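Lullwood Robotics Newsletter
December 2, 2022

Project update: loading the dish rack from the wrist camera

The manipulation group finished the second round of plate tests in simulation, and the results are good enough that we are moving the task onto the shared schedule. The short version is that a policy trained only on wrist camera images can now put a plate in a wire rack more often than the version that also had an overhead view. We did not expect that when the work began in September.

The task is simple to state. The arm starts with a plate already held by the rim. It has to carry the plate to the rack, turn it so that it stands on edge, line it up with a slot, lower it, and let go. A trial counts as a success if the plate is still standing in the rack two seconds after the fingers open. A plate that leans on the outer rail without sitting in a slot is a failure, even if it stays up.

We collected 219 demonstrations by teleoperation in the simulator. Of these, 19 were dropped because the operator had to set the plate down and grip it again, and the current policy has no way to do that. The other 200 were used for training. The rack was placed at a different position and angle for each one, and the starting grip was moved along the rim.

Two policies were trained on the same demonstrations. Hukero, our older baseline, takes an overhead image and a wrist image and predicts the next arm motion directly. Zuketti takes only the wrist image and works in two steps. It first estimates the tilt of the plate relative to the slots, then predicts a short run of motions from that estimate and the last few images. Both use the same image encoder and the same controller, so the difference should come from the inputs and the extra step.

Each policy was run for 100 trials with the rack in positions it had not seen. Hukero placed the plate 61 times. Zuketti placed it 78 times. We then ran a third version, Zuketti with the overhead image added back in, for another 100 trials. It placed the plate 70 times, which puts it between the two.

Our reading is that the overhead view helps with getting to the rack and hurts with the last few centimeters. At that distance the arm hides most of the rack from above, and the network still gives weight to an image with little in it that matters. The wrist view has its own blind spots -- a large plate can hide the slot it is going into -- but it keeps the plate rim in view through most of the approach, and the rim turns out to carry a lot of the information about tilt. We have not yet tested this directly. The plan is to mask parts of the wrist image and see which ones the tilt estimate depends on.

The failures are worth listing for anyone who wants to work on them. Of the 22 Zuketti failures, 13 were plates lowered onto a divider wire. Six were plates that slipped in the grip during the turn, mostly when the starting grip was shallow. The last three were timeouts, where the arm hovered over the rack and kept making small corrections until the trial ended. The timeouts look like a labeling problem. Several operators paused above the slot before lowering, and the policy seems to have learned the pause along with everything else.

A few limits should be stated plainly. All of these numbers come from simulation. The plate is rigid and has no pattern, the rack starts with nothing in it, and the rack does not slide when it is bumped. We used one plate shape. Contact between the rim and the wires is handled with a fairly stiff model, and we know from the drawer project that this can make some grasps look more secure than they are on hardware. The success rates should be used to compare the three versions with each other and for nothing else.

The scene files, the demonstrations and the evaluation script are in the Samir repository under the dish rack folder. The script runs all 100 trials with fixed seeds, so results from different machines can be compared. If you change the rack mesh, please save it under a new name, as the seeds assume the current one.

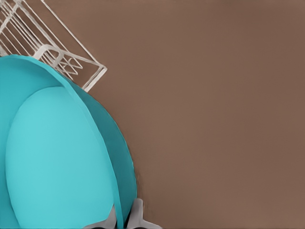 The next round will add a second plate size and a rack with some slots already filled. We expect the filled slots to be the harder of the two changes, because the tilt estimate was trained with no other plates nearby and may pick up the wrong rim. We will also trim the pauses from the demonstrations and retrain before collecting anything new -- if the timeouts go away, that saves a good deal of operator time. Hardware trials will wait until the masking test is done. Groups that need the bench arm before then can go ahead and book it.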